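Esta carpeta contiene las notas y los registros de la demostración de cocina que hicimos en la jornada de puertas abiertas de Hetitz. Escribo en español porque la mayoría de los visitantes lo pidió así; si encuentran un error de lengua, les agradezco que me lo digan.

Última revisión: 12/07/2025

# Demostración «Mesa de cocina» - ficha de los datos

## Contenido

- `registros/`: 424 episodios cortos, grabados con la mesa preparada para el público.
- `preguntas/`: las preguntas que los visitantes dejaron por escrito, sin nombres.
- `notas/`: mis apuntes de cada turno, algunos incompletos.

El volumen total es de casi 2,000 archivos, y una parte son solo marcas de tiempo. Los episodios del turno 9 tienen el reloj adelantado; no lo he corregido, para no mezclar datos originales con datos cambiados.

## La mesa

Elegimos objetos que cualquier persona conoce de su casa: tazas colgadas en un soporte de madera, platos de pie, mazorcas de maíz en una cesta. El público entiende enseguida qué se intenta hacer, y puede juzgar por sí mismo si el movimiento es bueno o torpe. La tarea que más se pidió fue la de las tazas. La pinza tiene que acercarse al soporte sin empujarlo, y el margen es pequeño.

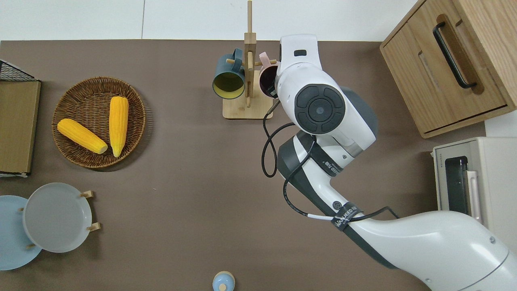

Agnes Ritchie opinó que para los visitantes habría sido mejor una sola tarea, repetida muchas veces, porque con varias tareas la gente se marcha sin saber qué era lo difícil. Pidió también que la ficha dijera con claridad cuáles episodios son repeticiones.

Tiene razón en lo segundo, y por eso añadí la columna `repeticion` en la tabla principal. En lo primero no estoy tan seguro. Los grupos escolares se quedaban más tiempo cuando cambiábamos de tarea, y las mejores preguntas salieron de ahí. Una niña quiso saber si el robot distingue una taza de un vaso - escribí la pregunta en mis notas y todavía no tengo una respuesta corta.

## Cómo se hizo cada turno

Antes de cada turno se colocaban los objetos a mano, con una disposición parecida pero no idéntica. No usamos plantilla. Quien necesite posiciones exactas debe calcularlas desde los registros, porque en las notas solo puse frases como «cesta a la izquierda».

En los turnos de la tarde trabajamos también con vasos y con el escurridor de platos.

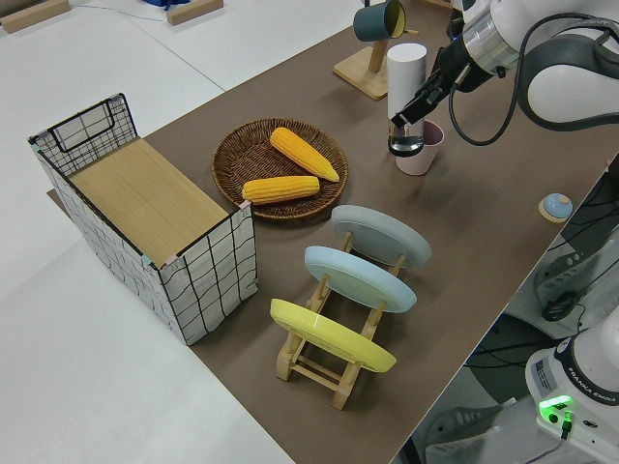

Entre un turno y otro dejábamos unos minutos para conversar. Güven Akbulut contestaba las preguntas técnicas y yo las de organización, aunque no siempre se respetó este reparto. Lo que más preguntaron los adultos fue el precio, y después si el brazo puede hacer daño.

La última tarea del programa era la del armario: llevar la pinza hasta el tirador. Es menos vistosa que las tazas, pero varios visitantes se acercaron para ver por dónde iba el brazo, con el horno tan cerca.

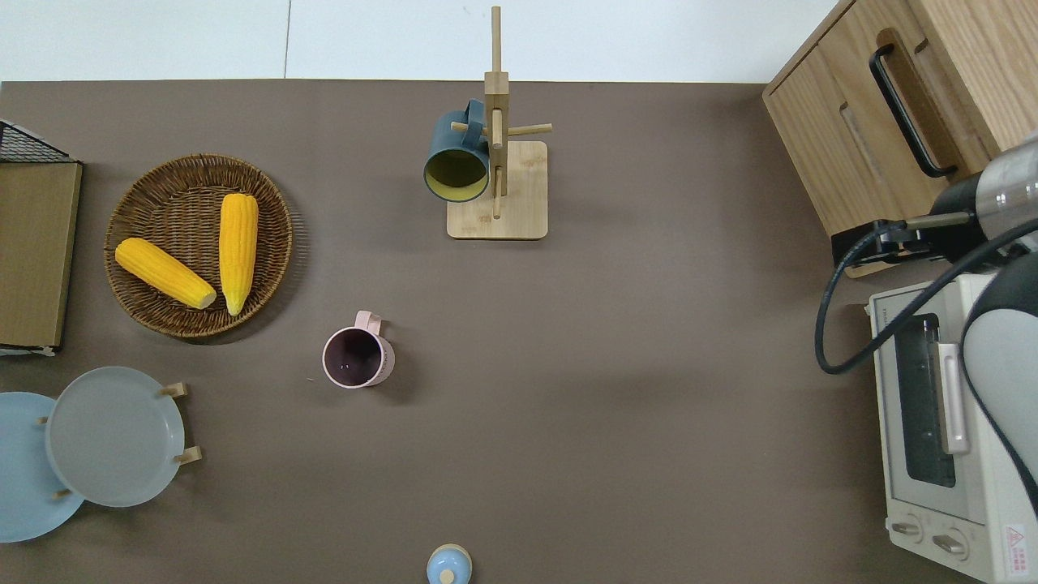 ## Limitaciones conocidas

1. La luz de la sala cambia entre la mañana y la tarde.
2. El episodio 508 está citado en mis notas, pero no existe con ese número; creo que quise escribir otro.
3. Las etiquetas de éxito las puse yo solo. En los casos dudosos escribí `?`, y hay bastantes.

## Uso

Se puede usar para enseñanza y para investigación. Si lo citan, basta con «Hetitz, jornada de puertas abiertas». En noviembre espero subir la tabla corregida con los relojes ajustados en una columna aparte.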